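About Silorow

Silorow is a small cooking school on the second floor above a tile shop, and we teach people to make the food they already love eating. Dumplings, flatbreads, soups, pickles, the rice dish your grandmother never wrote down. If you can hold a spoon and don't mind getting flour on your shirt, you're our kind of student!

How we got going

Mei-kuen Liu started teaching in her own kitchen, with three neighbors squeezed around a table meant for two. They wanted to learn her turnip cake. She had never measured anything for it in her life, so the first lesson was mostly everybody weighing things after she'd already thrown them in the bowl (the turnip cake came out great, the notes were a mess). Word got around, the neighbors brought their sisters, and by August she was looking for a bigger stove.

We opened the doors on Lai Street on June 18, 2019, with six burners, one very loud fan and a sink that we have since replaced. The loud fan is still with us.

What we teach

Most of our classes run for one evening and end with everyone sitting down to eat. The dumpling night is the one people come back for, and we change the filling with the season, so you can take it several times and go home with something new each time. Our longer course, Stunis, meets for six weeks and goes deep into doughs: boiled, steamed, fried and baked. It's a lot of kneading, and people get really good at it.

Kids from age 7 can join the Saturday morning group with a grown-up. They make noodles by hand and they are fearless. We love that class.

Our teachers all cook for a living or did for years, and each of them teaches the dishes they grew up with. You'll hear them disagree about garlic. Please join in.

The pantry shelf

There's a shelf by the door where students can pick up the harder-to-find things we use in class, like good black vinegar, dried shrimp, and the flour we get from Nitomon, a little mill we've bought from since the beginning. We also keep snacks and tea out during the break, and you're welcome to help yourself.
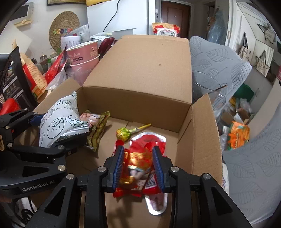

If you have an allergy, tell us when you sign up and we'll go over the recipes with you before class. Nearly every dish we teach has a version without meat, and we're happy to set up a separate station for you.

Coming to see us

Take the stairs to the left of the tile shop and ring the bell twice, because the fan drowns out the first one. Aprons and knives are here for you. Bring a container for leftovers, and a second one if it's dumpling night!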